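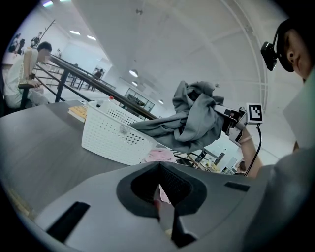
Gray garment held over a white basket

Groreck Hymn Player, Model 2
Manufacturer: Lultel
Category: Worship music, playback units

The Groreck is a stand-alone player for accompanying congregational singing where no organist or pianist is present. It holds 2,000 recorded accompaniments in internal memory and does not need a network connection during a service. Output is stereo, balanced or unbalanced, and can be fed to an existing sound system or to powered speakers.

Library

The supplied library covers tunes in general use across the main English-language hymnals, with 600 further tunes from African, Asian and Latin American collections. Entries are listed by tune name, first line and meter. Where one text is commonly sung to more than one tune, each tune has its own entry and the first line appears against all of them. Index text is supplied in 13 languages. The language of the index can be changed without affecting saved service orders.

Recordings are instrumental only. Pipe organ is the default voice. Piano is available for every tune, and a small ensemble (strings and flute) for those marked E in the index. Psalm chants are stored as a separate group, and the reciting note can be lengthened with the hold key.

Printed words are not included. Congregations that project or print texts should check their own license position. The purchase price covers playback of the accompaniments in worship, including services that are streamed.

Controls

Number of verses, key and tempo are set before play begins and shown on the front display. Tempo can be altered while a verse is playing. Key can be altered only between verses, and the change takes effect at the start of the next one.

Hold: sustains the current chord until released.
Gap: sets the pause between verses. The factory setting suits most rooms, but a large stone building will usually need a longer one.
Last verse: ends the hymn after the verse now playing, whatever number was entered.
Amen: off by default. When on, it plays a plagal cadence in the key of the final verse.

A service order is a saved list of items in sequence, with its settings. Orders can be prepared on the unit or on a computer with the Plilstead editor and transferred by USB stick. The editor also prints a one-page list for the person at the desk. An order made on Model 1 opens on Model 2, but psalm chants must be added again by hand.

Connections

Rear panel: balanced stereo output, unbalanced stereo output, headphone socket, USB port, power inlet, foot switch socket. The foot switch starts and stops the current item and is sold separately. MIDI output is available on units ordered with the Nishad board, for churches that want to drive a digital organ from the player. The board cannot be fitted after delivery.

Remote control

The handset is radio, not infrared, and works from the pulpit or chancel without line of sight. It carries play, stop, last verse and volume. Two handsets can be paired with one player. If both are used at once, the player obeys the most recent key press.
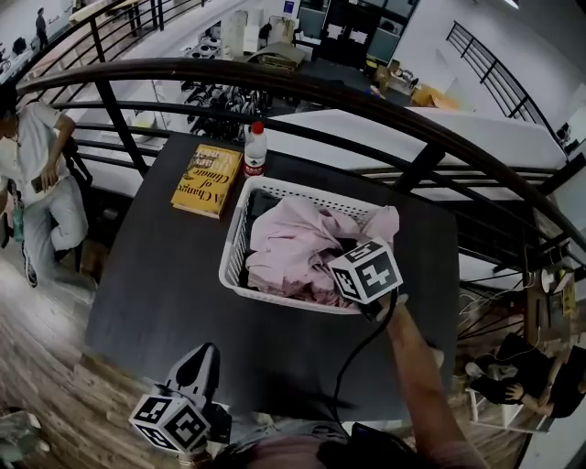
Onni Nieminen writes that the gap setting made more difference than anything else on the front panel: "We sang over the start of every verse until I lengthened it. Then I found the Advent tunes wanted it shorter again, so I save it with each order now. I would like a key that shows the gap on the display without opening the menu."

The gap value is shown on the display from the July firmware onward – press and hold Gap with the player stopped. Firmware is installed from a USB stick and does not erase saved orders.

Supplied with the unit

Player, one handset with battery, power cord, tune index (printed, spiral bound), USB stick containing the Plilstead editor, rack ears with screws. The printed index is in English unless another language is named on the order form.

Warranty and service

2 years, parts and labor, from the date of delivery. Handset batteries are excluded. Units returned for repair should have their service orders copied off first, as memory may be cleared during testing. Requests for tunes not in the library go to Yiran Qiu at the Lultel office and should give the tune name, composer, meter and the hymnal in which it appears. Additions are issued with firmware updates at no charge.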